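Getting the wrist cam grasp to work in the simulator (club notes, March)

Writing this up quick before the next build session so Miloslav Štěpánek doesn't have to explain it again. Assumes you already have the Zinano workspace on your laptop and the table scene loads. If it doesn't, fix that first.

1. Pull the latest branch. Not the Carnegie one, thats the old arm.

2. Open the grasp config. Set the random seed to 1376 so we all get the same table layout. Change it later, not now.

3. Start with the gripper fully open. Come in slow over the object, fingers either side, wrist camera on. Stop before the palm touches anything.

4. Center it. Use the light gray strips on the inside of the fingers, same gap left and right. If one gap is bigger, nudge sideways and look again. Don't close yet!

5. Close. Low force first, then step it up. Step limit is 3000, after that the run quits by itself and you get a fail in the log.

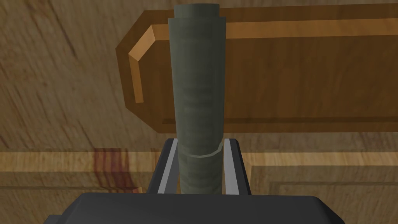 6. Hold for 504 steps before you lift. Most of us skipped this and wondered why things slid out. With a tall object held down low there's a lot sticking up above the fingers, so it wants to tip when the arm speeds up. Lift slow. Cut the speed in half if you have to.

7. Save the run. Name, seed, object, pass or fail. Put it in the Wutov folder, not on your desktop.

Stuff that goes wrong

Fingers pass right through the object: collision is off in the config. Turn it on, reload the scene.

Object shakes in the grip: force too high. Back off one step.

Camera view all black: you launched without rendering. Restart with the display flag.

Gripper closes on nothing: you were to far forward. Back to step 3.

Do 11 clean runs on seed 1376 before you try random seeds. Then swap the object and do it over. Send me the log when your done, even if its mostly fails, I need them for the team sheet.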